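**Pantry and Water Point: changes from 2021-10-08**

The second-floor pantry at Cundville has been running on the old refill arrangement since the Zamudio team moved in, and the shelf has not kept up. Dry goods now go into glass jars on a fixed schedule. This item covers the jars, the transfer method, and the labels.

**Jars**

Bagged dry goods are no longer to be left open on the shelf. Loose tea, peppercorns, seeds and similar items go into lidded glass. The pantry stock is mixed: some jars have a ground stopper, some have a lid that simply rests on the rim, and a few have a silicone ring. Resting lids are fine for goods used up within a month. Anything slower goes into a ringed jar.

Wash new jars in warm water with a small amount of dish soap, rinse twice, and leave them inverted on the rack overnight. Moisture left in the shoulder of a faceted jar is hard to see and will cake fine goods against the glass. If in doubt, leave the jar another day.

Do not refill on top of old contents. Empty the jar, wash it, dry it, and then fill it. The August check found three layers of tea in one jar, the lowest of which had no smell at all.

**Transfer**

Fill by funnel over a plate. The plate catches the overrun, and clean overrun can go straight back through the funnel. Without a plate it ends up on the tabletop and has to be thrown out.
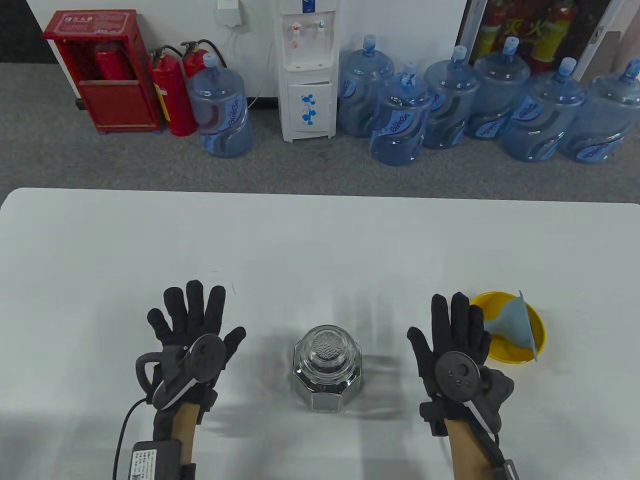
Funnel bore matters more than funnel size. A narrow spout suits ground spices and small seeds and will bridge with leaf tea, at which point people shake the jar and lose the plate's worth of benefit. For leaf tea, use the wide-mouth canning funnel in the second drawer. The light blue-gray plastic funnel, the one on the yellow plate beside the octagonal jar, has a narrow spout and should be kept for the fine goods. Lay it on its side on a plate between pours so the spout stays off the table.

Procedure for a standard refill:

1. Put the plate down first, then stand the jar on it.
2. Take the lid off and set it top-down on a clean cloth.
3. Seat the funnel in the neck. Hold it by the rim.
4. Pour in small amounts and wait for the cone to clear.
5. Stop a finger's width below the neck.
6. Wipe the rim with a dry cloth before replacing the lid.

Glass lids with a faceted top should be lifted straight up. Twisting them grinds any grit on the rim into the seat, and two lids have been chipped that way this year. Chipped lids go in the glass bin, and the jar is withdrawn until a matching lid is found. Spare lids are in the box marked Zenley, sorted by diameter.

**Labels**

Labels go on the base or the back of the jar, never on the lid, as lids get swapped. Write the contents, the fill month and your initials. The Trellulex label stock holds up to washing if it is applied to dry glass and left for a day. Masking tape does not, and jars carrying it will be relabeled at the next check.

For clear jars with dark contents, please write the name in full. Black sesame, nigella, poppy and fine black tea are easy to confuse from across a counter.

**Water point**

The large blue jugs stay along the wall by the dispenser. Leave enough room to open the dispenser's lower cabinet door. Nothing is to be placed in front of the fire extinguishers or the red cabinet, including jugs waiting for collection. Full jugs are lifted by two people.

Wipe both taps with a food-safe cloth at the end of the day. The red-marked tap is not to be used for rinsing jars, as cold glass can crack under hot water. Use the sink.

**Budget and stock**

The pantry line for the year is 2,000, of which 352 has gone on jars and lids and 107 on labels, cloths and the replacement drying rack. There are 82 jars on the register. If you have taken one to your desk, it is still on the register and should come back for the next check.

Requests for particular sizes go to Haf Kemeys by the end of the month. Give the volume and the neck diameter, measured across the inside. Requests that say "medium" will be returned.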